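Hand drifts to the right when hovering over table, worse with arm extended

Asked by dirilby_shop in Home Builds, October

We have a single arm with a multi-fingered hand set up in a shared workshop, white table with white partitions on the back and left. The arm comes in from the right. I tell it to hover over a point and it stops short, always to the right of where it should be. Close to the base it is fine. Stretched out over the table I measured an error of 13 mm. I have redone the camera calibration twice with the same result.

Small objects are what I want it to pick up, so that much error means a miss. Arm speed makes no difference. The controller loop runs at 300 Hz.

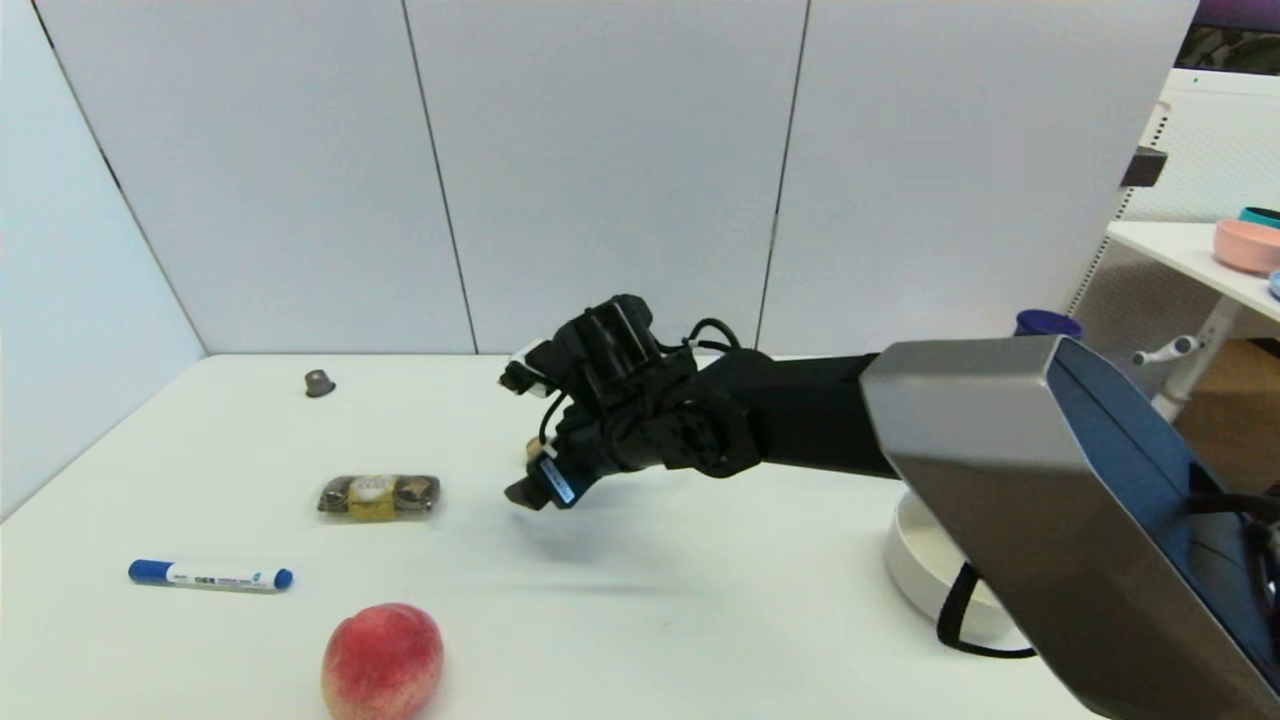
Hand over the table. Chocolates, marker and peach are the test objects.

Is this the arm or the camera? I would like to know before I take the shoulder apart again.

3 answers

Andonov
Check the cables first. You have them looping over the top of the hand, and if they are short anywhere further back they will pull when the arm reaches out. Unclip them at the elbow, leave a loose loop there, and run the same move. Then take the camera out of it: tape a sheet of graph paper to the table, send the arm to fixed joint angles and mark where a fingertip lands. If the marks are off by the same amount, the camera is not your problem. Do it at three or four distances and write the numbers down. If the error grows steadily with reach I would look at the shoulder zero offset.

jemundale64
had the same thing, was a loose screw

Barajas
Agree with the graph paper test. Also check that the weight of the hand is entered in the arm settings. Ours was still set to the old gripper and it sagged at full reach. Your error is sideways so it may not be that, but it takes a minute to look. And white table against white walls gives a depth camera very little to work with. Put a printed marker sheet down while you calibrate.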